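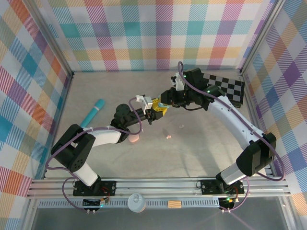 Ellwood objected to the word "clutter" in an early draft of this section, on the grounds that it settles in advance which items on a floor belong there and which were left behind. We accept the objection and use "loose item" from here on for anything that rests on the floor of an enclosure and is not fixed to it.

### 4.2 Loose items and surface contrast

The inventory covers 86 views of small lined enclosures, each coded independently by two readers. Readers listed every loose item, gave it a color in everyday terms, and assigned it to one of three size classes: large, small, or fragment. No reader was asked to name an item's function. Tests with the Stojanovska form had shown that function names were the main source of disagreement, particularly for pieces without a distinctive outline.

Figure 6 covers all three classes. The turquoise cylinder lying at a diagonal on the left was coded as large. The pink object near the center of the floor was coded as small, and the tiny pink fragment and white scrap farther to the right as fragments. The light-blue object is held above no recorded position and was therefore excluded under the loose-item rule, as were the white cup-shaped object and the small wooden block beyond the rail, which fall outside the floor boundary.

Color had a clear effect on agreement. On light gray floors, pink and turquoise items were rarely missed in any size class. White fragments were missed by at least one reader in 14 views. Some 70 percent of all disagreements involved fragments, and most of the remainder concerned items close to a wall.

The effect of the wall lining was weaker than expected. Plaid fabric with diagonal stripes in several colors, as in Figure 6, shares hues with many of the items coded, and Erraji had predicted that readers would overlook pink or blue pieces in such enclosures. The prediction held only where an item overlapped the lining in the view. Items with plain floor on all sides were coded as reliably as in the unpatterned Brakness enclosures.

Two limits apply. Size classes were judged by eye, and the line between small and fragment was left to the reader. Items hidden behind other objects could not be coded at all, so the totals for each enclosure should be read as minimum values.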